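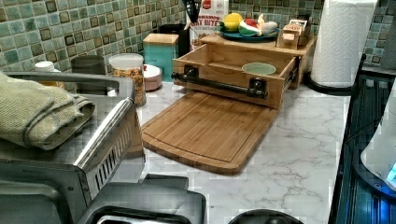 How does Gratdale decide who starts on the left when both full backs are fit?

Training minutes first, then the opponent. Laurinda Pacheco has picked the same way since February: whoever completed more full sessions in the week gets the shirt, unless the other side plays a fast right winger, in which case Hsu starts regardless.

I went back through my notes to check this, and it holds for every league match except the one at Bumero. Hsu missed two sessions that week and still played. Bumero's winger is slow, so neither rule covers it. My guess is set pieces. Hsu takes the inswinging corners from the right, and Bumero had been poor at defending the near post all season.

The minutes are less even than the crowd thinks. Hsu has played 307 from the start of the spring and Teser 118. Another 48 of Teser's came off the bench, and I have kept those separate. A substitute left back at Gratdale is usually protecting a lead and hardly crosses halfway, so adding the two totals tells you little about how either man plays.

With Hsu in the side, the left winger stays wide and Hsu runs inside him. With Teser it is the reverse. He holds the touchline, the winger comes in, and the near central midfielder drops to cover. That second shape leaves a gap behind the winger when the ball is lost, and Saturday's goal came through it. The cross was decent and the header was free.

Carla Smadi wrote to me after the last post to argue that the gap belongs to the midfielder, who was late on two earlier attacks as well. I watched the first half again and she is right about both. I would still put some of it on the winger, who stopped running when he lost the ball 50 yards from our goal — he had time to get back.

The away match next is on a narrow field, which should suit the Teser shape. There is less ground for the midfielder to cover and the winger has a shorter run home. If Teser trains all week I expect him to start. The kickoff has moved to 5 p.m. and the supporters' bus leaves at noon.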